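Speaker notes — "Furnished Lobbies and Waiting Areas: What We Learned About Seating"
Regional session on public building interiors, afternoon block. Allow 20 minutes, with questions held to the end.

## Opening

Good afternoon, and thank you for staying through the second half of the program. I am speaking on behalf of the facilities planning office at Kumberg, which manages waiting areas in clinics, libraries and municipal service centers.

My subject is how long people wait, where they choose to sit while they do it, and what that should mean for the way a public institution buys furniture.

(Pause. Slide 2.)

Our office had been buying seating in the same way for many years. Each building filed a request, the request was priced, and the lowest acceptable bid was taken. We kept good records of what we bought and very poor records of how it was used. A chair was counted when it arrived and counted again when it was thrown out.

## The survey

In July we began a survey of visitors at 3 sites. By the close of the period we had received 2,513 completed forms. The form was one page long and asked four things: how long the visitor had waited, where the visitor had sat, whether the visitor had moved, and why.

Please note for the audience that the forms were anonymous and that staff did not fill them out. We have been asked about this before.

The first finding concerns moving. A large share of visitors changed seats at least once. The reasons they gave most often were glare from a window, a draft from the entrance, and not being able to hear their name called.

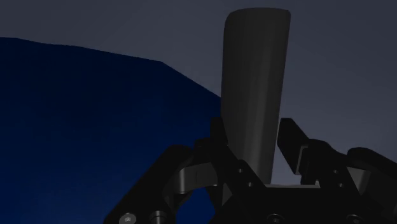
Comfort of the seat itself came lower on the list than we had expected. Visitors who waited a short time hardly mentioned it. Visitors who waited longer mentioned it often, and they used much stronger language. We therefore stopped treating "the waiting area" as one kind of room.

(If time is short, skip to "Short waits and long waits.")

A word on the written comments. We read all of them, and we sorted them by hand. Older visitors wrote about seat height and about having something firm to push against when standing up. Parents wrote about sitting beside a child without an armrest between them. These two requests pull in different directions — a single model of chair will not satisfy both.

## Short waits and long waits

Slide 5 shows the floor plan of the Ratel service center before and after the change. Point to the entrance first, then to the counter.

1. Short waits. Visitors at the document counter now have upright seats with arms, placed in view of the number display. The rows are shorter, and there is a clear space at the end of each row for a wheelchair or a stroller.
2. Long waits. Visitors to the family advice rooms have softer seating away from the door. Couches were permitted under our rules for the first time, provided that the covers can be cleaned and the seats are not too low.
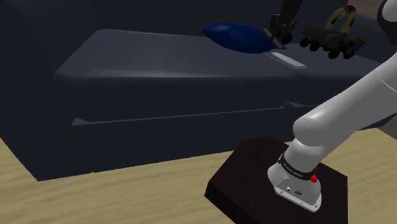 3. Mixed waits. The Nägeli branch library did not fit either group. Some visitors stay for a few minutes and others for the whole afternoon. We left the choice to the branch, with a fixed budget and a list of approved items.

## Cost and upkeep

The full program replaced nearly 200 seats. Upholstered pieces cost more to buy and more to clean, and the budget request should say so plainly. We had first placed cleaning under general building costs, where it was invisible to the people approving the purchase. It now appears on the same page as the price.

Work orders are tracked in Truvley, which the office was already using for lighting and plumbing. Each seating area has its own entry. Damage is reported by area, and the repair history can be read before any new order is placed.

(Slide 8. Leave it up during questions.)

## Questions we expect

- Fire rating: all upholstered items must meet the code that applies to the building. Refer detailed questions to the handout.
- Noise: softer furnishings were welcome at Ratel, but we did not measure sound levels and should make no claim about them.
- Sharing the form: other offices may copy the survey form freely. Printed copies are on the table by the door.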